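Kit watch: the Nonau two-arm bench cell, and whether you should lease one

Several of you wrote in after the July issue asking about the Nonau cell from Kikora, the one with the "ready on delivery" banner on every page of the brochure. We got time with one, read the lease terms twice, and came away less excited than the sales team would like.

The pitch is easy enough to follow. You get two small arms on one rail, a compartment to keep the work contained, and a software subscription called Otent that is supposed to let your own staff teach the cell new jobs. The base lease runs 29 months. Kikora says a new task can be taught in 26 minutes. I would love to see that. Our best attempt took most of an afternoon, and that was with a Kikora trainer on the phone for a good part of it.
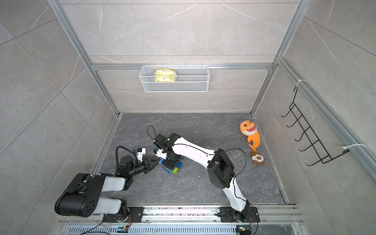

Teaching is where the money goes, so start there before you look at speed or payload. Otent charges per saved task after the first 17, and the trouble is that it treats small changes as new tasks. Toy bricks are a fair test of this, as a tight little stack brings the left gripper and the right arm's wrist into the same few inches of space. Two arms that close together need careful timing, and every timing change we saved counted against the allowance. A plush shark in a party hat makes a harder job again, soft and floppy where the bricks are stiff, and I would want to see it handled on a bad day before believing the brochure line about "any everyday object."

Then there is support. Phone help is included for the first stretch of the lease, after which you are moved to Awasthi, the service partner, under a separate contract. The sales sheet mentions this once, in small type. Ask for the Awasthi price list in writing before you sign anything - we had to ask twice, and the version we got had no figure for replacement grippers.

Some of it is good. The arms are easy to get at from the front, the stop button does what it should, and going back to an earlier version of a task took one click. The manual was written by a person who has used the thing, and I can't say that for most of what crosses this desk.

If you run short batches with lots of small variations, I would wait for Kikora to fix the way tasks are counted. If you do one job all day, the numbers look better, but then you are paying for a teaching system you will hardly open. Either way, ask for a trial with your own parts, taught by your own people, with the trainer out of the room. Kikora does offer one. It's nearly 29 pages into the terms, under "Other."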